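Category: Guides > Teaching by showing
Reading time: 4 min

Recording soft-furnishing examples without wasting an afternoon

If you have already gathered a set or two on a bare table, with blocks and cups, you'll know the rhythm: reset, record, reset again. Sofas are a different sort of job. Cushions sag, throws wander off, and nothing goes back quite where it was - and yet the whole point is to show the arm what a lived-in room is like, so a bit of wandering is welcome. I've put down what works for us on the Cisto project, mostly so that Tove and Zane can stop answering the same messages from me.

Before you start

Write the task in one plain sentence and stick it where you can see it. Ours was "bring the tip down to where the soft things meet, and stop". We spent a whole morning on a longer version with two "unless" clauses in it, and everyone who took a turn at the controls had read it differently. Remo rewrote it over lunch and the afternoon went beautifully!

Wipe the lens on the wrist camera and record a few seconds with the arm parked. Open that clip and watch it properly, all the way through, on a decent screen.

Recording

1. Lay the fabrics out loosely. Don't smooth them. A fold or a lump is useful to have.

2. Start the arm from a slightly different spot each time. We keep 9 starting positions on a card and work down it, then go back to the top.

3. Come down slowly for the last stretch. If you're steering by hand it is very tempting to hurry once you can see where you're going, and the model will learn your hurry along with everything else.

4. Hold still at contact for 2 seconds before you lift away. Those still moments make the labelling so much kinder later on.

5. Change the fabrics over after each run through the card - swap a colour, turn a cushion, move the seam.

The moment of contact is the one to check most carefully when you look back through your clips. You want the tip itself to be crisp enough to judge, and it doesn't matter much if the cloth around it has gone soft.
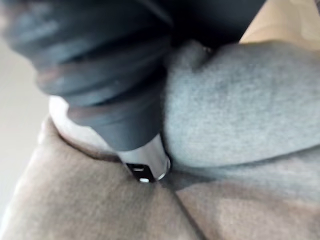
Tip down at the join, with grey fleecy fabric to the right and the seam in the tan upholstery running away below.

Sorting afterwards

We aimed for 80 clips and kept 44, and I was quite pleased with that. Throw out anything where the operator changed their mind halfway, but do keep the slightly clumsy ones that got there in the end. Valdis likes to put the doubtful clips in a folder of their own and look again the next day, and I've come round to doing the same.

Name the folders by fabric and starting position, and copy them somewhere safe before you tidy the sofa. The labelling guide follows in July.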